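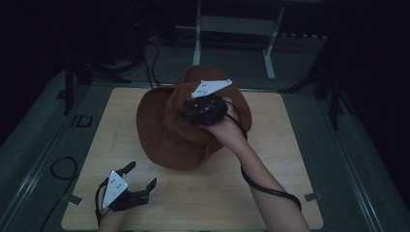

Teaching two robot hands to handle soft things
Project report, Jedwood Robotics Group, second year

1. What we set out to do

Most of the demonstrations collected in our lab before this year used hard objects: blocks, mugs, boxes. They keep their shape, so if you know where one corner is you know where the rest is. Our group wanted to try the opposite. We chose a brown wide-brimmed hat with a floppy brim as our main object, and set ourselves the job of recording people handling it with robot fingers, well enough that a learning program could copy them later.

We called the project Gakwood (the name came out of a long lunch and stuck). It ran from February until July.

2. How the demonstrations are given

There are two usual ways to show a robot a task. You can steer the real arm from a distance, or you can take hold of it and push it through the movement. We tried steering first, with the Papadakis controller from last year's project, and found it very hard going with cloth. By the time you have seen the brim slip, you have already moved too far.

So we switched to wearing the hands. The demonstrator has a black robotic hand device on each hand and does the task with their own arms. On top of each device is a white triangular plate with small black dots, which we use for tracking. A cable runs back from each one. The wrists and elbows are the person's own, and only the fingers belong to the machine, so the recorded movements look much more natural than anything we managed with the controller. It is also great fun to do!

The work takes place on a square, light-coloured wooden tabletop set low on the carpet, with strips of tape on it to help us put it back in the same spot.

3. The tasks

Each demonstrator worked through 8 tasks, in the same order every time. The first ones were simple: press the crown, slide the hat to the left, turn it round. The later ones needed both hands, such as lifting the hat by the brim and opening out a crumpled crown.

Pressing the crown sounds like nothing at all, but we learnt a lot from it. The felt-like material gives way under the fingers and the brim moves somewhere else, often on the far side. New demonstrators nearly always pushed too hard. After a bit of practice they began to rest the fingers on the fabric first and curl them slowly, and the recordings became far smoother.

4. What we recorded

By the end we had 2724 usable recordings. We threw out any in which the tracking dropped for longer than a moment, mostly when one plate passed in front of the other. We also learnt to keep the cable in a loose loop beside the forearm. If it was pulled tight it tugged at the wrist, and you could see the tug in the data.

Sessions were limited to 10 minutes. The devices are not heavy, but your shoulders notice them, and tired people give poor demonstrations.

5. First results

We trained a small model on the one-handed tasks using our own software, Nenomano. On pressing and sliding it succeeded in 70 per cent of trials, which delighted us. Turning the hat was less reliable, and the two-handed tasks are still beyond it. The usual failure was one hand closing before the other had reached the brim — something our demonstrators did as well in their first few goes.

6. What we would change

We would fix the starting position of the hat more loosely. Ours was too tidy at first, and the model struggled whenever the brim was folded in a new way. From May onwards we dropped the hat on the table and started from wherever it landed, and we wish we had done that from the first week.

We would also like some measure of how hard the fingers are pressing. At present we only know where they are. The next group will have the recordings, the task sheets and our notes on setting up the tracking, and we hope they try scarves and gloves.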